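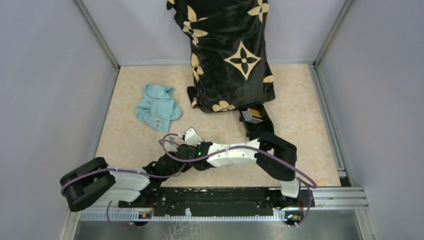

Why throw any of it away, one reader of the draft wrote to us, when every other lab is begging for more robot data? Fair question. It came up again at the January open day, from someone near the back, and it's the question this release is mostly about.

Huretti releases Voda, a method for picking the demonstrations a two-armed robot should learn from

PLISTBRIDGE, January. For immediate release.

Huretti today released Voda, a method for sorting recorded demonstrations before a two-armed robot is trained on them. Paper, code and the full set of test results are going up together. The short version: a policy trained on 747 demonstrations picked by Voda did better on our cluttered-bench tests than the same policy trained on all 2324 we had recorded. Same network, same training settings, same bench. Less data.

The work was done at the Huretti bench in Plistbridge with Kettunen, our partner on the training side. Kettunen ran the training jobs and also ran the comparison blind, so the people scoring the trials did not know which policy was on the arms.

What the problem was

Two arms in a small space get in each other's way. Put soft stuff in there with them, a draped cloth, a crumpled towel, an open box with something in it, and the usual recordings get messy fast. A person steering both arms hesitates. One gripper waits, the other one creeps in, they nearly touch, both back off, then the real move happens. All of that gets recorded, and a policy trained on it learns the hesitating too.

We saw this for most of last year. Arms would come together over a box and just hover. Close the fingers, open them, close them. Run out the clock. Every trial on our bench is capped at 1000 control steps, and a depressing share of our early ones went all the way to the cap with nothing moved.

First guess was the cameras. Second guess was the cloth, because big folds change shape every time something brushes them. We spent weeks on both. Changed fabrics, changed the angle, went back. Small gains, none that held up when we repeated them.

What Voda does

It looks at the part of a recording where the two grippers are close to each other. That's all it scores. Everything before and after is left alone.

Inside that part it asks how well each arm's next motion can be predicted from the other arm's current motion. Where the person driving had a clear plan, the two arms fit together and the prediction is good. Where the person was dithering, it's poor. Each demonstration gets one score, and the low ones are set aside.

No labels by hand. No extra sensors, and no second robot policy judging the first one. The score is computed from joint positions and gripper positions that were logged anyway, and the predictor is small enough to train on an ordinary desktop machine over lunch.

One thing people get wrong about it, and a reviewer did too: Voda does not look for fast demonstrations. Slow ones often score very well. An operator who moves both arms slowly and together is giving the policy exactly what it needs. We tried ranking by speed as a baseline and it was worse than picking at random, mostly because quick drivers tend to bump the box and carry on.
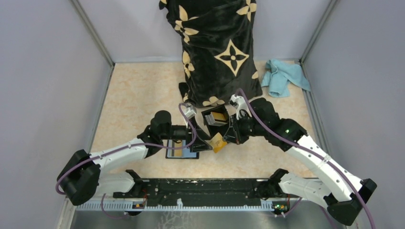
Filed under: Research / Manipulation
Reading time: 7 min

What we tested

Box work, mainly. The task family is called "reach together" in the paper, and it covers moves where both grippers have to be near a small object at the same moment: tilt an open box, steady it while the other side lifts, shift it away from a cloth without dragging the cloth along. Boxes started at different angles. Towels and blankets were dropped, never arranged. Small flat items were left on the bench in some trials and taken out in others.

Patterned fabric was kept in on purpose. Large light motifs on dark cloth are hard for a vision policy, since it will sometimes treat a flower as a thing to be grasped. Plain cloth would have given us nicer numbers and told us less.

We ran 428 trials in total, split evenly between the two policies, with the order shuffled. A trial counted as a success only if the box ended up where it should be, with its contents still inside, within the step cap. Touching the cloth was allowed. Pulling it down was a failure. Dropping the box and recovering it was scored as a success, and the paper also gives the results with those trials scored the other way, in case you disagree with us on that one. The ranking of the two policies is the same.

What came out

The Voda policy succeeded more often in every condition we set up. The gap was widest when the box began right up against the fabric, and narrowest when it sat out in the open, where both policies were decent. Hovering dropped sharply. Trials that hit the cap became uncommon enough that we went back and checked the timer was still working. It was.

Arm-to-arm contact went down as well. We hadn't planned to measure that. The contact log was switched on for safety and someone thought to plot it. There is a short appendix.

Full tables are in the paper and we'd ask reporters to take the figures from there. Please don't average across the conditions, they aren't the same difficulty and the average doesn't mean much.

What didn't work

Several things, and they should be in here.

Cloth folding. We tried Voda on a towel-folding set and saw no benefit at all. When two grippers hold the same piece of fabric, one arm's motion is nearly always predictable from the other's, good driver or bad, so the scores bunch up at the top and sorting by them is close to sorting by nothing.

Very small sets. Below a certain size there is nothing to spare, and cutting hurts. The paper shows the curve. If you only have a handful of recordings keep them all.

Mixed operators. One of our drivers has an unusual style, left arm always leads, right arm follows late. Voda marked a lot of those demonstrations down although they were perfectly good. Training a seperate predictor per operator fixed most of it. That needs you to know who drove what, and plenty of older data sets don't say.

And the threshold. You still have to choose where to cut. We picked ours on a held-out set before the blind comparison and did not touch it after. A different bench will want a different cut and we have no formula for it yet.

Back to the question

So, why throw any of it away. We don't, quite. The recordings that Voda sets aside stay on disk and are part of the release, scores attached. They may turn out useful for teaching a policy what dithering looks like, or for recovery training. Kettunen has started on the second of those. Too early to say anything.

The same reader wrote back after seeing the tables to ask if the selected demonstrations were simply the easy ones. We checked. Starting positions in the kept set cover the bench about as widely as the full set does, box-against-cloth starts included. Plots in section five. It was a good thing to ask and the check was not in the first draft.

What's in the release

The paper. The scoring code and the predictor, with the config files we used. All 2324 demonstrations, each with its Voda score and an operator code. Logs and video for all 428 trials, failures too. The contact logs.

Not included: the trained policies themselves. Kettunen's training stack is tied up with other work of theirs and could not be cleared in time. We are writing a plain version that anyone can run. Spring, hopefully.

Known problem with the first upload: a few of the video files have the wrong operator code in the name. The codes inside teh logs are right. Use those until the names are corrected.

What's next

Three-way handling, where the box has a lid and the lid has to go somewhere. A different gripper. And the same tests at a second bench, set up by people who did not build the first, as that is the check we would want to see if this were another lab's paper. Labs with a two-arm setup who would like to run the tests can write to us for the bench plan and the trial sheet. We'll send fabric samples as well, as long as they last.

About Huretti

Huretti works on learning methods for two-armed robots in tight, untidy spaces. Based in Plistbridge.

About Kettunen

Kettunen builds and runs training systems for robot learning groups.

Press contact

Huretti press desk, Plistbridge. Stills and longer clips on request, please say which trials you're after. Lab visits in the afternoon only, mornings the arms are running.

ENDS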